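会社情報
製品
導入事例
技術資料
お問い合わせ

Skulavura株式会社について

当社は、卓上型ロボットアームの評価作業に使う標準作業台キット「Welach」の設計、製造、校正を行っています。対象は大学の研究室、企業の開発部門、工業高校および高専の実習課程です。アーム本体の製造は行っていません。

事業の範囲

マニピュレーションの評価では、アームの性能と作業環境の差が混同されやすく、同じ方策を別の机で動かすと結果が変わることがあります。主な要因は、天板の摩擦、対象物の寸法のばらつき、照明の向き、アーム基部と作業面の位置関係です。Welachはこれらを固定し、記録できる状態にするための機材一式です。

キットの構成

基台:有孔パネルを連結した台。穴ピッチは全数検査とし、天板の位置決めに用います。
天板:木製。表面は艶を抑えた仕上げで、継ぎ目の段差は出荷時に測定し、検査票に記載します。
対象物:色付きの形状ブロック。円柱、立方体、三角柱、六角柱、星形、ハート形などがあり、単品での補充が可能です。
先端具:押し操作用の丸棒。手首側のカラーで固定します。把持用の先端具は別売です。
記録ソフトウェア「Suller」:初期配置の生成、試行ごとの時刻同期、結果の書き出しを担当します。出力形式はCSVおよびJSONです。

ブロックの上面には細かい凹凸を付けています。照明の映り込みを抑え、色による領域分割を安定させるためです。塗り直しには対応していません。摩耗したものは交換してください。

押し操作を標準課題とする理由

Welachの標準課題は、把持を伴わない平面上の押し操作です。丸棒と対象物の接触は一点または一線に近く、力の方向のずれがそのまま回転として現れます。密集したブロックから一個を分離する課題、離れたブロックを指定の相手に寄せる課題、色または形を言葉で指定する課題の4種を収録しています(残る一つは、指定した輪郭に沿って並べる整列課題です)。各課題には40通りの初期配置が付属し、Sullerから番号で呼び出せます。

成功判定の閾値は利用者が変更できます。ただし、変更した値は記録ファイルの先頭に書き込まれ、削除できません。他機関の結果と比較する際は、この欄を確認してください。

耐久試験

天板と先端具の組み合わせについては、出荷ロットごとに抜き取りで2,000回の往復摺動試験を行っています。試験後の表面粗さと先端径を測定し、規定値を外れた場合は当該ロットを出荷しません。測定結果はロット番号を添えてお問い合わせいただければ開示します。

提供形態

購入:キット一式の販売。校正証明書が付きます。
貸出:学期単位。教育機関に限ります。返却時にブロックの欠品がある場合は実費を請求します。
設置作業:アーム基部と天板の相対位置を測定し、変換行列を納品します。所要時間はアームの機種と床の状態によります。
再校正:毎年8月に受付を集中して行っています。それ以外の月も受け付けますが、納期は個別の回答となります。

対応アームの一覧は技術資料のページに掲載しています。一覧にない機種でも、手首フランジの図面をお送りいただければカラーの製作可否を回答します。

制約事項

Welachは屋内用です。直射日光の当たる場所では色判定の精度を保証しません。天板は湿度により反りが生じるため、保管時は基台から外し、平積みにしてください。人と同一空間での運転に必要な安全対策はキットに含まれておらず、アームの製造元が定める手順に従う必要があります。

沿革

前身は、Eckhard SauerlandとOksana Vakulenkoが始めた治具の受託製作所です。当初は検査装置向けの位置決め板を主に扱っていました。大学から作業台の複製を依頼されたことを契機に寸法と材料を規格化し、現在のWelachの原型としました。その後、記録ソフトウェアの開発元であったSydorenkoを統合し、Sullerを自社製品としています。

体制

代表:Eckhard Sauerland
機械設計:Oksana Vakulenko
ソフトウェア:Yaroslav Didenko
校正・検査:Lumturie Nikolovski
教育機関窓口:Liudmyla Maksymiv

見積もりの依頼には、アームの機種名、設置場所の床材、希望する課題を記載してください。図面の添付はPDFまたはSTEP形式でお願いします。

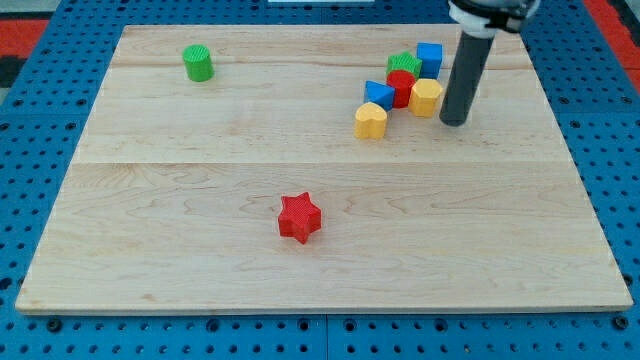

Welachでの押し操作。密集したブロックの脇に丸棒の先端具、手前に赤の星形。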